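Parish Outreach and Hospitality Worker (part-time)

4 min read

Trotier Road Church is looking for someone to take on our weekday hospitality work. The post is 20 hours a week, for two years in the first instance, and we hope to have someone in place by May.

About us

We are an independent evangelical congregation of around 100 adults, with a good number of children and teenagers. We meet on Sunday mornings and in home groups during the week. Our parish area takes in the Oláh estate and the streets behind the old brewery, with some 3000 households between them. Most people who come to us live within walking distance.

Réka Vida set up the weekday lunch and ran it until she left to train for ministry. Michalis Kalogeropoulos, one of our elders, has been looking after it alongside his own job, and he will be your line manager.

What the job involves

1. Running the weekday lunch. This means planning the menu, ordering food and drawing up the rota. Doors open at noon and we clear up by half past two. You will give a short talk or reading at the table most weeks, or find someone else who will.

2. Visiting. We would like you to spend about a third of your hours in people's homes, mainly with older members and with families who have come to us through the lunch. You will not be expected to visit alone in the first three months.

3. Welcoming newcomers. You will follow up anyone who leaves their details on a Sunday, help them find a home group and run the Ero course for people new to the Christian faith. Ero is a six-session course written by our previous minister. You are free to change it.

4. Office work. There is some of this in every week: keeping the contact list up to date, printing the notice sheet and keeping simple accounts for the lunch. The food budget is £300 a month, and there is a separate fund of £3000 a year for families in difficulty, which you would administer with two of the elders.

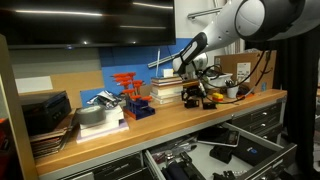
Who we are looking for

You will be a practising Christian, able to agree with our statement of faith and willing to become a member of the church. The post carries an occupational requirement under the Equality Act 2010.

You should be used to cooking for groups and comfortable talking with people who have no church background. A food hygiene certificate is useful, but we will pay for the course if you don't have one. A second language would help, particularly Hungarian or Greek. You don't need a theology degree.

An enhanced DBS check and two references are required, one of them from your present church leader.

How to apply

Ask the church office for an application form. We use Nomudis for our rotas and forms, so you can fill it in online or have a paper copy posted to you. Please include a letter of no more than two sides telling us how you came to faith and what you have done in your own church.

Michalis is happy to talk about the post beforehand. The office can put you through to him after 6 pm. Interviews will include lunch with the regulars.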